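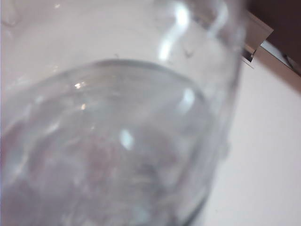 Figure 1. Water in a clear glass vessel, seen from very close.

Work and Automation — Unit 4 handout
When the pouring gets automated: a look at one kitchen and one lab

Read this before the seminar. Bring it with you, marked up if you like (please do scribble on it, I love seeing what people underline).

Have a good look at Figure 1 before you go any further. A person glances at a glass of water and knows straight away where the water stops and the glass begins. Getting a machine to do that is a lovely, stubborn problem, and it will keep coming back through this unit. The wall is clear and the water is clear. There's a bright streak down the upper part of the glass, an oval glow in the water, and one thin curved line between the two that carries most of the useful information. If you were programming something to stop pouring at the right level, that line is what you'd want it to find, and the shiny patches are what might fool it.

So why start a unit about people at work with a glass of water? Mostly because pouring is a job, or a piece of a great many jobs. Nurses' aides do it, bar staff do it, lab assistants do it all day long. It hardly ever turns up in a position description. When a workplace brings in a machine to take over "the simple stuff", this is the sort of thing it means, and the simple stuff is where the surprises are.

4.1 Tasks, jobs and the bits in between

Last unit we separated a task from a job. Quick refresher: a task is one piece of work with a start and a finish (fill this vessel to the line). A job is a bundle of tasks held by one person, along with the responsibility for how they fit together.

Automation nearly always arrives at the level of the task. Management usually talks about it at the level of the job. Keep an eye out for that slide when you read company material, including the good stuff.

There is a third layer I'd like you to add, and I call it the in-between work. It is everything a person does while a task is going on that isn't the task. Someone filling jugs notices that a jug is chipped. They hear a fridge making an odd noise. They tell the new starter where the tea towels live. In-between work has no line in the budget, and it stays with people after the task has gone, or else it stops being done.

4.2 Case A: the meal kitchen at Grovness

Grovness is a residential care home with a central kitchen. The kitchen sends out 300 meal trays at lunch, and each tray has a drink. Before the change, the drinks were filled by hand at one long bench by whoever was on the early shift. It was dull, it was hard on the wrists, and the staff were quick to say so.

The home brought in a robot arm from a supplier called Clornader. It picks up a glass, fills it, checks the level and sets it down. The arm works behind a low guard at one end of the bench, and a kitchen hand keeps it supplied with clean glasses and takes away the full ones.

What got better, according to the staff diaries we'll be using in class:

Sore wrists were mentioned far less often. That is a real gain and I don't want anybody skating past it.

The early start moved from 5 am to 6 am for most of the team. Several people wrote about this with enormous joy! One more hour in bed changes a household.

Kitchen hands learned to set up and reset the arm, and a few of them got properly good at it.

What got harder:

The arm was slower than a practised person on any single glass. It won by keeping going. That meant the rhythm of the bench was now set by the machine, and people found themselves either waiting or rushing, with not much in the middle.

Residents who need thickened drinks still had theirs made by hand. These used to be mixed in with everything else. Now they were a separate job, at a separate bench, done by one person alone.

The chat disappeared. Four people filling glasses side by side can talk. One person feeding an arm mostly doesn't, and the diaries show news about residents travelling more slowly through the kitchen. Who has gone off orange juice, who is having trouble with the heavy glasses, that kind of thing.

Look at the last point again with the idea of in-between work in mind. The task was pouring. The conversation was where a fair bit of the care happened.

The kitchen's answer was to add a short huddle at the handover from early to late shift. It was suggested by the kitchen hands, trialled in May and kept. Think about what it tells you that the fix was ten minutes of people standing together and talking.

4.3 Case B: the water testing lab at Qudah

Qudah runs a testing lab that checks drinking water samples for small towns. In a busy week it handles 1000 samples. A good part of the labour is moving water from one vessel to another, to a marked level, without spilling and without mixing up whose water it is.

Here the automation was introduced quite differently. The lab assistants were asked to list every step they did by hand, then to mark the ones they'd happily give away and the ones they wanted to keep. Pouring and rinsing went on the first list. Looking at the sample went on the second, and they were firm about it.

I find this wonderful. On paper, looking isn't even a step. An assistant picks up a vessel, holds it to the light for a moment and puts it down. In that moment they may catch a tint, a speck, a bit of cloudiness. Go back to Figure 1 and find the few tiny dark marks on the upper glass, just to the right of the tall streak. Droplets, or residue? Inside the wall or outside? I can't tell from the picture, and I wouldn't want to make a machine guess and then act on it. A person in the lab would tilt the thing, wipe it and look again.

So the lab kept a human look at the start and gave the machine everything after it. Throughput went up by less than the supplier had hoped. Repeat tests went down, which saved more time than anyone had planned for.

There was a cost here too. The assistants' work became more watchful and less physical, and watchfulness is tiring in its own way. Two afternoons of it in a row left people flat. The lab now swaps roles at lunch, so that nobody does the looking for a whole day.

4.4 Why clear things are hard (a short detour)

You won't be tested on the technical side, but it does help to have a feel for it, so stay with me for a few paragraphs.

A camera measures light. With a red mug, the light coming back tells you plenty about the mug. With clear glass, much of the light comes through from behind and gets bent on the way. In Figure 1 there is a soft pinkish-mauve blur in the middle of the water. It has no sharp edges, and it looks like something beneath or behind the glass, seen through the curve. You can see how a system might treat a patch like that as a thing sitting in the water.

Reflections add more trouble, as they shift when the lamp moves or the vessel tilts. Blinds that were open in the morning and shut after lunch can be enough to upset a system that was tuned under one kind of light.

Engineers have good ways around all this. They can weigh the vessel as it fills, measure the flow, put a plain panel behind the glass, or switch to a cup that isn't clear. Note that the last two change the workplace to suit the machine. At Grovness the team was asked to move to coloured plastic cups, and the residents didn't care for them at all. The glasses stayed, and the arm was given a scale to work with instead.

Whenever you read a case, ask which side did the adapting. Did the machine bend to the workplace, or did the workplace bend to the machine? Usually it's a bit of each — and the split says a lot about who was in the room when the decision was made.

4.5 Case C: Badport, for your own analysis

Badport is a ferry company. Its onboard café is trialling an automated drinks station for the long crossing, where the crew serve up to 800 drinks on a full sailing. There are 18 café crew. The company has promised that no positions will go during the trial, and has said nothing about afterwards.

The crew's views are mixed. Some can't wait to be out from behind the taps, especially in rough weather, when a full glass is a nuisance to everybody. Others point out that the counter is where worried passengers come to ask whether the rolling is normal. They buy a drink so as to have a reason to ask.

For the seminar, write one page on Badport. Please cover:

Which tasks the station would take over, and which it would leave behind.

What in-between work happens at the counter, and where it could go.

One change you would ask for before the trial ends, and who you would ask.

Hand-drawn diagrams are very welcome. So are disagreements with me.

4.6 Words to know

Task: one piece of work with a clear start and finish.

Job: a bundle of tasks, plus the responsibility for them.

In-between work: what people notice, pass on and put right while doing something else.

Pace setting: who or what decides how fast the work goes.

Leftover task: a piece of work the machine can't do, which stays with a person and often ends up on its own. The thickened drinks in Case A are our main one.

4.7 Before next time

Pick one small physical thing you do at work or at home — filling a kettle, folding a shirt, stacking a shelf. Do it slowly, once, and write down everything you check with your eyes or hands along the way. Most people fill half a page. Bring the list and we'll swap them at the start, then decide in pairs which lines we'd give away and which we'd want to hang on to.

The Grovness diary extracts are in the reader, straight after the Unit 3 articles. Read the first set for next time and leave the second until we've done the pair work.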